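Notebook, 12/01/2024
Corkport law clinic, case prep workshop

Worked through the Holzer file again this morning. The refusal letter gives 24 days to lodge an appeal and we had been counting from the date the client opened it. The procedure note counts from the date of sending, so the deadline moves forward. I have corrected the wall chart and the file cover. Anyone holding an older copy of the chart should bin it.

Work permit renewals: 38 open, 12 of them still without proof of address. Letters from a landlord keep coming back because they are not signed. I have changed the checklist so that the signature is its own line, above the tenancy dates. A council tax bill is still the easier thing to ask for.

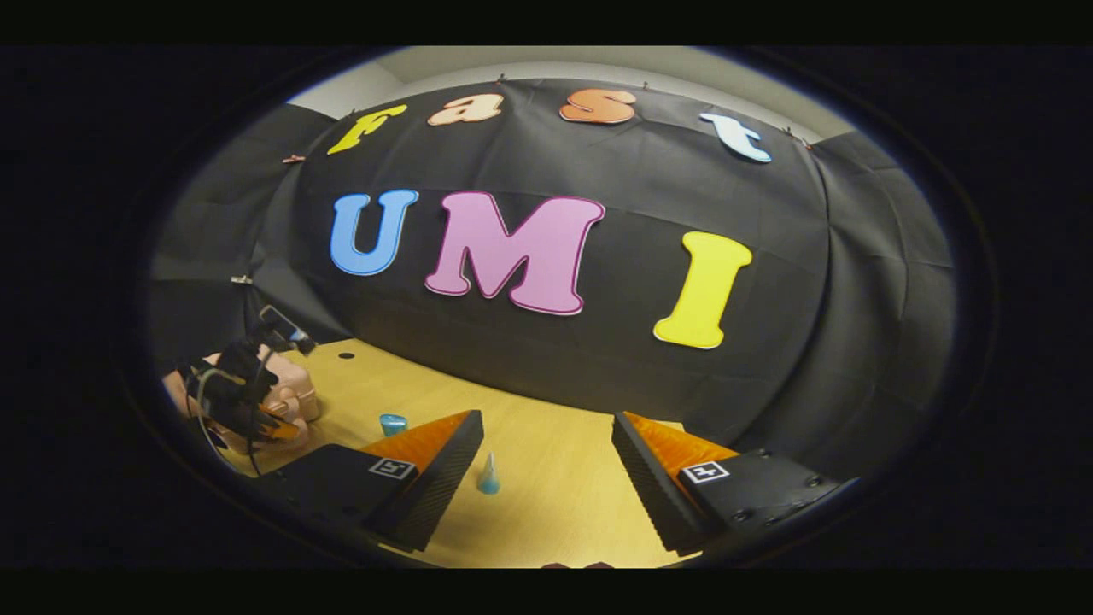 Renewals that overlap with a pending appeal need their own tray. At present they sit with the ordinary renewals and get the standard covering letter, which says nothing about the appeal and has to be redone by hand. I want a coloured front sheet on each one. The bright letters spelling "Fast" stand out well on the black cloth, so I tried cut-out labels in strong colours on a dark folder, and they can be read from the other side of the desk. Yellow for appeals, orange for renewals with an appeal running. Plain folders for the rest.

Grilter (the form-filling software) dropped the middle name again on two test forms. It happens when the name field has a hyphen in it. Workaround is to type the full name into the notes box and check the printout before it goes for signature. Reported it, no reply yet.

Pakach bundle: 68 pages, numbered by hand. Page order is wrong after the employer's letters – the payslips should come before the contract. Redo the index once that is fixed, and scan the whole lot again.

Still to do: new covering letter for overlapping cases, stock of dark folders, and find out if the fee change in May applies to forms already posted.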